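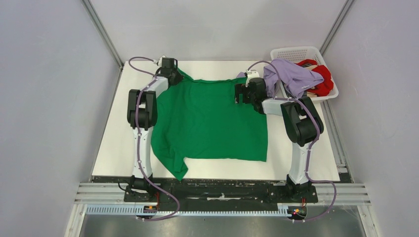

Why not do all of this in simulation and skip the manual work, a reader asked under my last thread. Fair question. Long answer, in pieces.

We did try simulation first, in September. The simulated cloth was too well behaved. It fell the same way every time, and the wrinkles it made were small and even. A policy trained on it did fine in the simulator and badly on the table.

So now we collect on the real setup. Two arms, a white table, a laundry basket in the back corner. One person drives both arms and we record the joint positions, the gripper commands and the video.

The task in the current set is called Olania. Take one item, spread it on the table, get hold of two corners, fold. Each pass from start to finish is one episode.

Target for the set is 2,000 episodes. As of December 2018 we have 289 that passed review. We recorded more than that. The rest are in a separate folder and I'll get to those.

Grabbing corners is the slow part. With a gripper at each upper corner the top edge has to be held with little slack before you move, or the middle sags and the fold comes out crooked. New operators tend to pull too hard instead and drag the whole cloth toward them.

A bunched corner is a different case from a flat one. We used to smooth everything by hand before pressing record. Stopped doing that. If the model only ever sees tidy starts, it has no idea what to do with a crumpled flap, and crumpled flaps are most of laundry.

Somebody will ask about colors. We rotate them. The first 156 episodes had too much plain, bright fabric on the white table and the model got lazy about finding edges. Pale cloth on a pale table is now a required part of every session, and the operators hate it.

Review rules, for those who wanted them:
Keep it if the operator misses a grasp and recovers.
Keep it if the fold is ugly but complete.
Drop it if a hand enters the view.
Drop it if the recording and the joint log don't line up.

That first rule took some arguing. Javmont, our older set, kept clean runs only. A model trained on it would miss a corner, close on nothing and carry on folding air. Recoveries are worth more to us than perfect folds – they show what to do next.

Dalgleish is the labeling tool, in case you saw the name in an earlier post. It marks where each grasp starts and ends. It is wrong often enough that a person still goes through every episode. I went through 224 myself and my eyes are done for the month.

On operators: short sessions work better. After a long stretch people settle into one way of folding and stop trying others, and you can see it in the data. We swap drivers and also swap which arm goes first.

Another question was whether Tosix will release the set. I don't know yet. The video is fine to share but the log format changed twice, and I'd want all of it in one format before anyone else has to read it.

Next batch is towels and long sleeves. Sleeves need their own instructions and I haven't finished writing them. Will post the sheet when it's done, along with the full review rules.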